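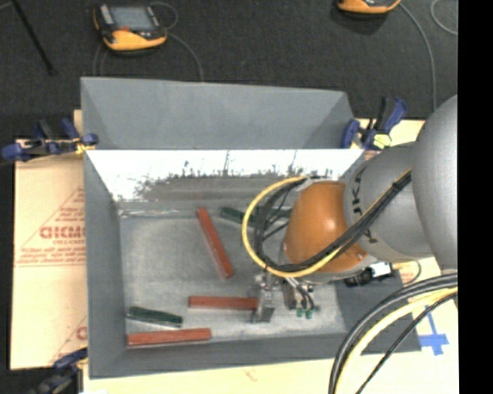
Gray parts bin with the red and green blocks in it, bench 2.

Bin and bench check, Meredith workshop
Checked by: Iestyn Gronow
Friday, June 12, 2020

1. Bin walls, all sides - OK. I ran a gloved hand along every edge, as I always do, and found no burrs or sharp corners worth grumbling over.

2. Bin floor - OK, watch. It's scuffed and patchy, and I know it looks a bit sad, but scuffs are what a working bin gets and I'm happy to leave it until the next round.

3. Blocks - OK. Red and green are both in use at the moment. Please do pick each one up and turn it over (chips love to hide on the underside!) and put any cracked ones in the Parkico tray.

4. Work surface - OK. Wiped down with Liso, and it came up beautifully.

5. Floor behind the bench - OK. Nothing to trip on when I went by, bless you all.

6. Load label - MISSING. The card should say 300 and it has wandered off again. Pascal has spares in the drawer.

7. Guard sign-off sheet - signed through April only. Could the early crew catch this up before Monday?

Comments (2)

Pascal Maillard: New card is on, Iestyn. I'd still like a fresh bin before the floor gets any worse - Sirnenine has them in stock, part 668.

rita_b: Early crew here, sheet is signed. Sorry about that!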